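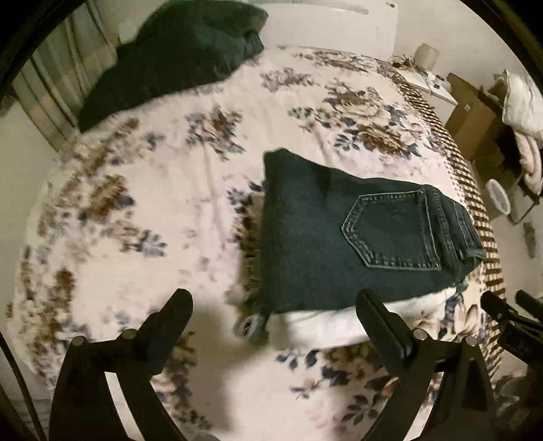

Folded jeans on the bed, gripper fingers at the near side. View from the tool camera.

Griner hand-held gripper kit – pre-purchase inspection checklist
Site: Enthorpe, bedroom station
Inspected by: Hannelore Berchtold
Comments reviewed by: Tâm Lã
Supplier: Divbridge (loan unit, returned Friday)
Status key: OK / OK with comment / Fix before use / Not checked

Section A – Fingers and mounting

A1. Finger tips free of chips, burrs and sharp edges. OK
Tips are hooked. Run a cotton cloth over both before each session. No snags on the cloth at this inspection.

A2. Bolts at finger base seated and tight. OK with comment
One bolt on the left finger took a quarter turn. Divbridge supplies no torque figure. Ask for one in writing.

A3. Fingers close evenly and meet at the tip. OK

A4. Side bracket clear of the hand and of the work. OK with comment
The bracket stands out to the right of the fingers. It touched the comforter twice when the tool was tilted over. No damage. Left-handed operators should try the tool on a bare table first.

A5. Pinch point label fitted near trigger. Fix before use
Label missing on the loan unit. The manual shows one.

Section B – Camera

B1. Lens clean, no scratches. OK

B2. Both fingers in view through the full stroke. OK

B3. Image sharp at working speed. OK with comment
Blur on the left side of the view when the wrist swings, worst on patterned bedding. The right side usually holds up better. Slow the approach. Supplier says a shorter exposure setting is coming in the September firmware; not tested here.

B4. Work surface visible to the corners. OK with comment
The wide lens leaves a dark circle and the corners are lost. Acceptable for folding and picking. Do not rely on the view for checking what is beside your feet.

Section C – Work area

C1. Bed or table stable, cover pulled flat. OK
The comforter is soft and gives under load. Press down lightly.

C2. Garments checked for hardware and loose threads. OK with comment
Denim is the hard case. There is a metal ring at one end of the folded jeans and fraying at the other. Keep the finger hooks off both. Grip the fold through the full thickness, away from the ring.

C3. Layers under the garment identified before lifting. OK with comment
White fabric under the jeans shows along the near edge and sticks out further on the right. The right finger will take both layers if it comes in low. Decide beforehand whether the under layer is part of the lift.

C4. Cables in the room clear of the operator's path. OK with comment
Tangle of cables on the white furniture by the wall. Out of reach of the tool, but tidy before the next operator starts.

C5. Floor clear on the working side. Fix before use
Fan and open cardboard box to the right of the bed, bedding hanging over a rack or chair frame next to them. Move the box and the fan, and lift the bedding clear of the fan. The operator steps back on this side after each fold.

Section D – Operator

D1. Wrist strap worn. OK

D2. Session length kept to 40 minutes, then a 5 minute break. OK
Our limit. The supplier gives none.

D3. Tool weight acceptable. OK with comment
1,070 g on our scale with battery. Fine for short work, tiring with the arm held out over a wide bed. A lighter battery is listed as an option – request one for trial.

D4. Stop button reached with thumb without changing grip. OK

Section E – Records and supply

E1. Manual matches unit supplied. Fix before use
Manual shows an older bracket. Request the current issue.

E2. Spare fingers in case. Not checked
Case arrived sealed with Makhubela tape and the spares tray was packed separately.

Result: 4 units may be ordered once A5 and E1 are closed by Divbridge. C5 is ours to close.

Reviewer comment (T. Lã): Agree on all points. For C2, add a garment with a zip to the next trial. For A2, hold payment until the torque figure is received.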